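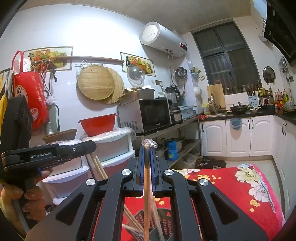
## Rastik two-tier drying rack, eight months in

I bought the Rastik rack in February to replace a plastic one that had gone yellow and lost two of its feet. It's a steel rack with a plate tier on top, a bowl tier underneath, a drip tray, and a cup that hooks on the side for chopsticks and spoons.

**Assembly.** Six screws and a hex key. The instructions have the side panels swapped in step 3, so if the tray won't slide in from the front, switch them. It took me one evening, including taking it apart again.

**Capacity.** The top tier takes ten dinner plates if they are flat ones. Deep pasta plates lean on each other and you lose every second slot. The lower tier is tall enough for rice bowls and mugs but a medium saucepan has to go on the counter.

**Drip tray.** My main complaint. The spout is molded level with the base, so a thin layer of water stays at the back. I put a folded strip of rubber under the rear edge and it drains fine now. It still needs a scrub with vinegar every couple of weeks where the water is hard.

**Utensil cup.** The holes in the bottom are slightly too wide. Thin metal chopsticks go straight through and stand on the counter. Wooden ones are OK. I ended up using the cup for brushes and keeping the chopsticks in a separate holder from Grimeo, which has a finer mesh.

**Rust.** None on the wires. A few brown spots on the screws by summer. I replaced those with stainless ones from the hardware store.

I also looked at the Azar, which is wider and has a swivel spout. At 725 it cost a good deal more than the Rastik at 500, and it would have covered half of my counter. The Azar is probably the better buy for a family of four or more.

For two people who wash up after each meal, the Rastik does the job. I'd buy it again at the same price, but would skip it if the shop wanted much more. Four out of five.

Updated 21 October 2019: added the note on the screws.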